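## Boxes you can nearly see through

In the last newsletter I promised to write about storage boxes, and especially about the tinted ones, like the smoky-brown kind which many of you now have at home.
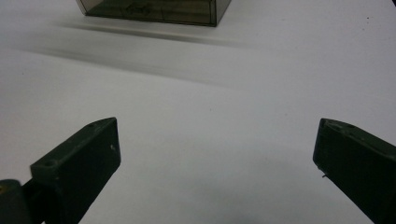
Fiona Rutherford wrote to me that she would never again buy a box she can see into, as she looks at her tangled cables all day at work and does not wish to look at them in the evening too. She has gone back to cardboard with a lid, and she asks why anybody would pay more for plastic that hides only half.

I have thought about this for a good while, and my answer is that half is often the right amount. In a solid box I forget what I own. Last June I bought a second roll of parcel tape, then a third, and both times the first roll was lying in a grey tin on the same shelf. In a completely clear box I forget nothing, but the shelf looks like a shop window in which somebody has been searching in a hurry. Behind brown plastic, the shapes remain and the colours become quiet. I can tell the scissors from the glue stick, and I do not have to read the packet of the glue stick each time I walk past.

### What goes into mine

On my desk stands one tinted box, and its contents change only slowly. At present it holds stamps, the small stapler, spare keys on a ring, two tape measures and the receipts which I have still to enter. Receipts are the weak point. They curl, they press against the side, and after a week you see only paper. I now keep them in an envelope which stands upright at the back.

For the kitchen I am less sure. Tea bags are fine in such a box, and so are the little packets of yeast and baking powder. For flour and rice I still prefer clear glass, so that I can see how much is left without lifting anything. Murdo Cowie keeps his lentils in tinted boxes and sorts them by size. The red and the brown ones look the same to me from outside, but he has never complained of a wrong soup.

In the bathroom I would use them gladly. Cotton wool, plasters, hair clips and nail scissors all look more orderly behind a bit of colour.

### How to begin

Please do not buy the boxes first. I have made this mistake with a set from Palteo which was beautiful and was two fingers too deep for my shelf, and the door would not close for an entire winter.

Empty one drawer on to a table. A white table is best for this, if you have one, for every paper clip and crumb shows on it. Put together what is used together, even if it looks odd. My light bulbs lie with the screwdriver, and the birthday candles are with the matches. Then take any old shoe box or biscuit tin of more or less the right size and live with it for some weeks. When you know that the group of things is staying, measure the shelf (the height as well, with the lid open) and go shopping.

I would also leave the lid away where you can. A box with a lid gets things put on top of it, and then it is no more a box but a small table.

### Cleaning

Tinted plastic shows dust later than clear plastic does, but it shows fingerprints earlier. Warm water with a drop of washing-up liquid is enough. Dry it with a soft cloth and not with kitchen paper, which in my experience leaves very fine scratches. Price stickers come off with a little cooking oil, left on for ten minutes – then wash again, or the box will smell of salad.

Labels are a question of taste. On clear boxes I find them unnecessary, on solid ones I could not live without them. On the tinted ones I write the word in white pencil on a strip of black paper and put it inside, facing outwards. It does not peel, and when the contents change I turn the strip over and use the other side.

### Your replies

Torquil Tennant would like to know whether the brown tint becomes paler in a sunny window. Mine stands on the north side, so I cannot say. If you have had one in the sun for a few years, please write to me and mention also which way the window faces.

Next time I will write about drawer dividers, and about the string drawer, for which I have still no solution.

Burgi Hämmerli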